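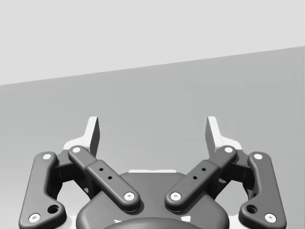 I'd been wanting to talk to the woman who runs the Dekker Street dictionary group ever since her students got "auntie" rewritten on the community college's style sheet. We met at Perkska, the coffee place by the library, and she talked so fast that I gave up on my notebook and just let my phone record.

"People think words for family are neutral," she told me. "Then you ask 121 students what they call the person who raised them, and 74 of them don't say mother or father!" (She had the sheet with her, folded in her coat.)

The old style sheet told student reporters to swap words like auntie and play cousin for "family friend." Her group thought that erased a whole way of being related, especially for Black and immigrant families, so they wrote to the college paper. It took 2 letters to get an answer.

I asked if anyone pushed back. "Oh, sure – one editor said readers would be confused. I said, which readers?"

She grew up in Melideo with a grandmother who corrected everybody's grammar, and she laughed when I asked whether she'd have approved. "She'd have hated half of it. She'd have come to the meetings, though."

Next up is the word "inner-city." They've collected more than 100 uses from local news so far, and she's reading every one herself, mostly on the bus.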